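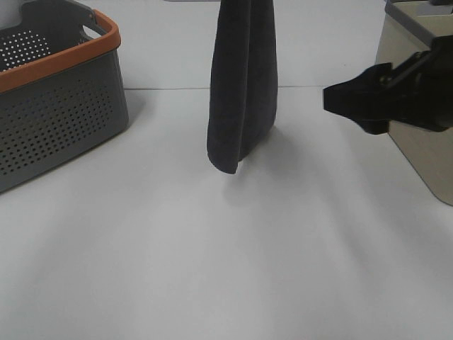

Solveig Solberg wrote to us in October that she'd had towels back from three laundries before ours and every one of them came home smelling of somebody else's washing powder. She's still a customer. Still particular about her bath mats too, fair enough.

About Brernen

We do towels. Hand towels, bath towels, tea towels, the odd face washer. Pick up, wash, dry, sort, fold, drop back. Started in a garage in Clonditden with two second-hand machines and a clothesline that went round the wrong way in a southerly. Now we've got the shop on the Lakance side, next to the tyre place, parking out the back (please don't use the tyre place's spots, they do get cross).

Most of our regulars are small. Hairdressers, a physio, a couple of B&Bs, the swim school. Plenty of households as well, mainly people with kids in sport or no room for a dryer. We don't do sheets. We get asked every week. Sorry.

How we sort

Colours first, then weight. Dark towels never go in with the whites, not even the old ones that you swear stopped running years ago. Terry gets its own load because it sheds all over everything else. Dog towels are welcome but bag them seperately and write DOG on the bag.
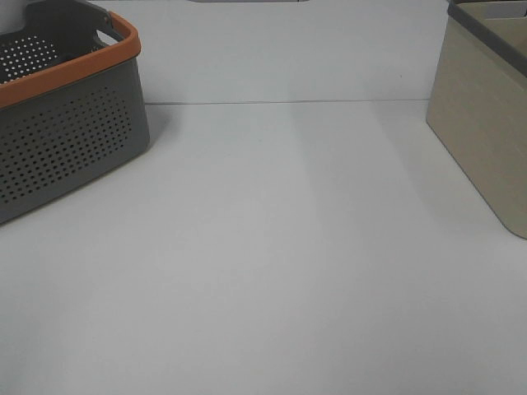 Clean stuff stays in the basket until it's checked. Corners, hems, seams, any pulled loops. If a hem's going we'll pin a note to it, and if you want it mended tell us, small repairs are done in house and usually add 2 days. Anything past saving we'll ring you first. Nothing gets thrown out or turned into rags without a yes from you.

Folding: thirds lengthwise, then in half, then in half again, unless you've told us otherwise. Salons mostly want them rolled. The swim school wants theirs any way at all as long as they're there by 7 am.

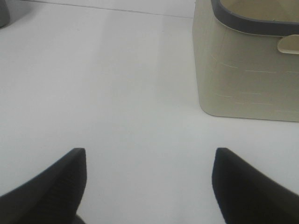
Beige basket with the dark rim, on the white table.

Who we are

Tarun Khurana runs the place and does the Clonditden pick ups. He'll be the one in the van with the radio up. Grew up over his parents' drycleaners, said he'd never go into the trade, lasted a fair while at that. On a big morning we get through 80 towels before smoko, more in summer when the B&Bs are full.

What we use: unscented liquid, no softener. Softener coats the loops and then your towel won't dry you properly. If yours feel a bit crisp the first time back, give them a good shake. They come good after a couple of washes.

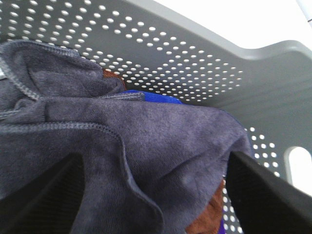 Mixed loads are fine. Blues, browns, greys, whatever's in the cupboard, chuck it all in the one bag and we'll split it at our end. Name on the bag please, and on the basket too if you're lending us yours, the Kobori Street drop box fills up fast and they do all start to look the same.

Prices are on the Rates page. First bag is half price for new customers, and orders over $100 get free delivery anywhere in town. Ring or text, text is quicker, we cant always hear the phone over the dryers.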